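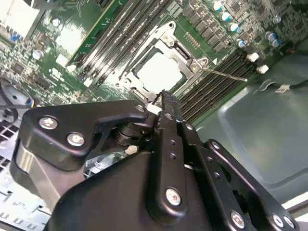 Pasel 4 adds a backfill scheduler for mixed cloud and cluster jobs

The Pasel project has released version 4 of its open source workload manager, with a rewritten scheduler that can place batch jobs on local cluster nodes and rented cloud instances from a single queue. Earlier versions required a separate queue for each, and users had to choose at submission time.

The new scheduler uses conservative backfill. Each waiting job gets a reserved start time, and a smaller job may move ahead only if it doesn't delay any reservation. Cloud instances are treated as nodes with a startup cost, which administrators set per instance type in the site file. A job is sent to the cloud when its estimated start there, boot time included, is earlier than the local one and the project still has credit.

The computing center at Lisville ran the release candidate from May on a production cluster of 148 nodes, 131 of them open to general batch work. The rest are reserved for interactive sessions and are not visible to the scheduler. According to Ida Janssen, who leads operations at the center, median queue wait for single-node jobs fell by 25 percent over the test period. Waits for large parallel jobs did not change much.

"We expected the small jobs to benefit, and they did," Janssen said. "The wide jobs are limited by the interconnect, so we keep them local whatever the queue looks like." 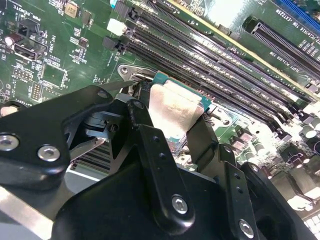

Run time estimates remain the weak point. Backfill depends on the limit given by the user, and many users at Lisville ask for the maximum on every job. Version 4 can record actual run times per user and application and use them as a second estimate for planning. The limit given by the user is still the one enforced. The feature is off by default and needs the accounting database.

Storage handling has also changed. Input files for cloud jobs are now staged by Gellen, a transfer daemon that was previously a separate download. It keeps a cache on the cloud side and checks block hashes before sending, so repeated runs over the same input move only the changed blocks. Output is copied back when the job ends, or at a fixed interval if the job script asks for it.

Frauke Hellwig, the release manager, said the old two-queue layout will be supported through the 4.x series. Sites can import an existing configuration with the conversion tool, but custom priority plugins have to be recompiled - the plugin interface now passes a cost field along with the node list. Plugins built for version 3 are rejected at startup and an error is written to the controller log.

Known issues in this release:

Array jobs with more than one dependency may show the wrong reason code in the queue listing.
The controller can take nearly 30 seconds to fail over when the backup host is also running Gellen.
The Yoshida monitoring panel does not yet show cloud nodes in the boot state.

Fixes for the first two are planned for 4.1. Source code and packages are on the project download page, along with the upgrade notes.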